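Unit Price Labels Should Be Set by Weight, and by One Weight

A shelf label in a grocery store has two jobs. It states what the item costs, and it lets a shopper compare that cost with the cost of the item next to it. Most labels do the first job well. The second is handled by the unit price, the small number in the corner, and in produce that number is in poor shape.

My position is narrow. Every fresh fruit and vegetable sold in a store should carry a price per pound, including items sold by the piece, by the bunch, or in a closed container. The pound should be the only unit used in the department. Stores may print other prices as well, provided the per-pound figure is the same size on every label.

Consider small tomatoes. The same store will often sell them loose by the pound, in a dry pint, in a ten-ounce clamshell, and on the vine. The pint is a measure of volume. The weight of a pint depends on the size of the fruit and how it settles, so two pints off the same shelf can differ by more than an ounce. A shopper who wants to know which is cheapest has to convert a volume to a weight using a figure the label does not give.
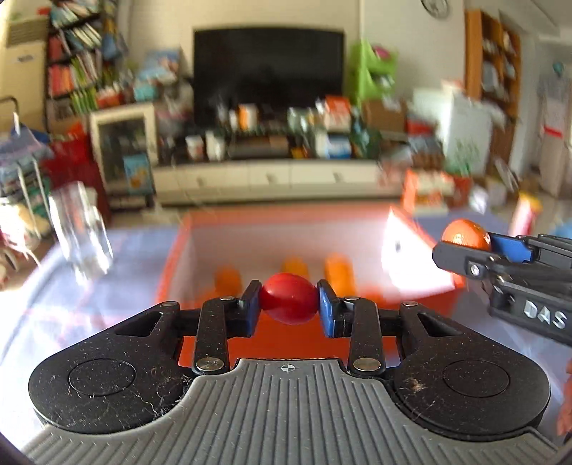 Citrus has the opposite problem. It is sold by the piece, by the bag, and by the box, and the pieces are not uniform. A price of three for two dollars says nothing about whether the three are large or small. Growers sort citrus by size because size has commercial value, and the wholesale buyer knows which size was bought. By the time the fruit reaches the bin, that information has been dropped from the sign.

The usual objection is that piece goods vary, so any weight on the label would be wrong for a given piece. This is true and does not matter much. A label can state a typical weight and compute the unit price from it. If the store weighs 30 pieces from each delivery and uses the mean, the error in the unit price will be small compared with the price differences the shopper is trying to detect. The current practice gives a per-piece unit price, which simply repeats the selling price in smaller type.

The second objection is cost. I take this one more seriously. A store with paper labels has to reprint them when the price changes, and produce prices change often. But the label is being reprinted anyway. The additional work is one weight per item, entered once per delivery. In a department with 200 items, most of which are already sold by weight, the items that need a new number are a minority. I timed the weighing on a kitchen scale at home, using lemons, and 30 of them took under six minutes, including the writing down.

The third objection is that shoppers do not read unit prices. Over two weeks I copied labels in the four stores I use, until I had 53 labels for packaged produce. The unit was the pound on fewer than half. The rest used the ounce, the pint, the quart, the piece, or the word "each" next to a package holding several pieces. In one case, two sizes of the same product from Bralex were labeled in different units on adjacent hooks. A number that cannot be compared with its neighbor has no use, and it is reasonable for people to stop looking at it. Low readership is therefore weak evidence against a label that can be compared.

The label software is also blamed. Two of the four stores use the Irosis system, and I was told at the service desk of one that the unit field is "set by the vendor." I have read the manual for that system. The unit is a drop-down menu on the item record, and it can be locked for a whole department by anyone with manager access.
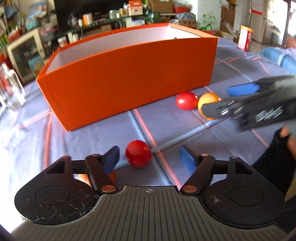
Page last changed: 27 November 2023

A fixed unit has a further benefit that gets little attention. It makes shrinking packages visible. When a clamshell goes from twelve ounces to ten at the same selling price, the per-pound price rises by a fifth. On a label in pounds, that change shows up as a larger number. On a label priced per package, nothing changes at all. The Bastos salad mixes went through this change last spring, and the shelf tag before and after was identical.

Ounces would serve the same purpose arithmetically. I prefer pounds for two reasons. The hanging scales in the department read in pounds, and the loose goods are already priced that way. Prices per ounce also produce small decimals, and the difference between 0.24 and 0.27 looks minor on a tag although it comes to 48 cents a pound.

Herbs are the hard case. A bunch of parsley priced per pound gives a figure that looks alarming and may mislead people who will never buy a pound of it. I would still include herbs. The bunch is the least consistent package in the store, and the Geren market on my side of town sells bunches that I have found to differ by a factor of two on the same day. If an exemption is needed to get the rule adopted, it should cover fresh herbs only and be written as a list of named items.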